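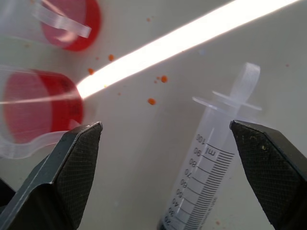 Ticket subject: Barcode labels scan as the wrong item after Lovix update
Submitted by: Wornerent (front counter)
Opened: Sat 27 May
Priority: High, please!
Status: Solved, see last entry

First message

Hi there, me again (I'm the one who wrote in about the tax rounding back in the winter). We run Lovix on the counter computer for checkouts and returns, with a Rundus label printer on USB and a cordless scanner. Everything hangs off an Alipour router in the back office. We rent party stuff, so chairs, linens, drink dispensers, chafing dishes, that kind of thing, and every bin and every rack has a barcode label on it. There are 1,156 items in the catalog right now.

Lovix asked to update itself when I opened up this morning and I said yes, which I'm already regretting on a weekend. Since then, any label I print NEW scans as some other item. I printed one for a round tablecloth, ivory, and scanning it brings up a coat rack. Printed one for the coat rack and got a propane heater. The old labels, the ones already stuck on bins, scan fine. The words on the new labels are right too! It says "Tablecloth round ivory" in big letters and then the bars underneath belong to something else.

Stuff I already did before writing:

Restarted Lovix. Same.
Restarted the computer. Same.
Turned the printer off, waited, turned it back on. It fed out a blank label and then did the same thing.
Scanned one of the bad labels into a blank text document, with Lovix closed. It typed a perfectly good number, but it's the number for the coat rack. So the scanner is reading what's on there and the bars themselves are wrong.

I've got pickups until closing, so I'm writing numbers on masking tape with a marker for now. Send help.

Reply from me, a bit later

Thanks for the quick answer. You asked for the version number and the template name. The version is whatever came down this morning, I attached the text from the About window. The template is called "Bin small 2" and I made it ages ago by copying the one that came with Lovix and making the font bigger.

You asked me to try the built-in template. I did, and it prints the right barcode! So I tried mine again right after and it's still wrong. I thought we had it there, and I was all ready to rebuild my template, but then I printed a second label off the built-in one and THAT came out wrong too. Went back and forth a few times. The first label after I open the print window is good, and the next ones are off. It doesn't matter which template.

I missed that this morning because I always print a handful at once.

Reply from me, after lunch

Okay, I did the printer driver thing. Notes as I went, in case I did something dumb:

Uninstalled the Rundus driver from the control panel. It wanted a restart.
After restarting, Windows put some generic driver back on its own before I could do anything. Removed that one too, this time with the USB cable unplugged.
Installed the driver from the link you sent. That took 27 minutes, nearly all of it sitting at "preparing," and I had a customer waiting on a popcorn machine the whole time. Lovely person, very patient.
Set the label size again (it had gone back to the shipping label size and printed one tablecloth name across about a foot of labels).
Printed three in a row for three different items. First one good, other two wrong.

So no change. The print quality does look sharper though, so I'm keeping the new driver.

I also tried it with the Alipour router unplugged, which I know you didn't ask for, but the catalog syncs to the cloud and I wondered if it was shuffling things around while I printed. It was wrong offline too. I plugged it back in and the card reader took forever to reconnect, so I would not recommend doing that on a busy day.

Reply from me, mid afternoon

You asked how the list is sorted in the print window. Good question! I've always had it sorted by name. The column you click on. I went and looked and yes, there's a little arrow on the Name column.

I clicked over to sort by item number, picked three things, printed. All three were RIGHT. Did it again with a whole page. All right. Sorted by name again, wrong again.

So if I'm understanding this, the words come from the list the way I'm looking at it, and the bars come from the list in item number order, and they only line up when those two are the same? That would explain why it's always a real item and never garbage. It doesn't quite explain the first label being good, but you said the first one gets drawn for the preview and that one is handled separately, and I'm going to take your word for it.

I tested a few more combinations because now I was curious:

Sorted by item number, low to high: good.
Sorted by item number, high to low: wrong.
Sorted by category: wrong, except by luck.
Sorted by name, printing just one label at a time and closing the window in between: good, but slow.
Searching for an item first so only that one shows up in the list: good.

I hope that's useful to whoever is fixing it. I can leave sorting by item number on as long as I need to. It's a pain to find things that way because our numbers follow the order we bought stuff in, so the linens are all over the place, but I can live with it.

Reply from me, near closing

About the bad labels. You asked how many went out. The print history in Lovix says 111 labels today, which is a lot more than I'd have guessed, but I had been relabeling the whole linen shelf this morning before I noticed anything. Most of those were still sitting there on the shelf so I've peeled them off. The ones that bother me are the few that went out the door with customers. The contract has the right item on it (I typed those in by hand once I caught on), but when they come back somebody's going to scan a bag of ivory napkins and Lovix will happily check in a coat rack that was never gone.

Is there a way to make it warn me if something gets returned that isn't out? I couldn't find a setting. If there's one I missed, please tell me where, I've been through every tab.

Also, small thing, could the update window tell you what it's changing before it does it? It only said "improvements." I would have waited until Monday if I'd known it touched printing.

Reply from me, the following week

Got the patch, installed it after we closed so I wasn't gambling on it with a line at the counter. Checked it like this:

Sorted by name, printed a batch of linens, scanned every one. All correct.
Sorted by category, printed a batch. All correct.
Reversed the item number sort. Correct.
Printed off my own template, "Bin small 2," and off the built-in one. Both correct.
Scanned some old labels from before the update to make sure they hadn't changed. Fine.

Then I went ahead and finished the linen shelf and kept going through the glassware, 328 labels altogether, and spot checked as I went. No mix-ups. The printer ran out of labels once, and it picked up where it stopped after I loaded a new roll, which it never used to do. Is that the patch or the driver? Either way I'll take it!

Found the return warning too, thank you for the directions. It was under Counter and I'd been looking under Returns. It's turned on now, and it already caught one of the bad napkin bags when it came back. I cut the label off, printed a new one and that was that. There's one more bag still out with a customer, due back after their graduation party, and I've put a note on the contract.

You can close this one. I'm leaving automatic updates off for now, and I'd like to be on the email list for release notes if you have one, same address as the account.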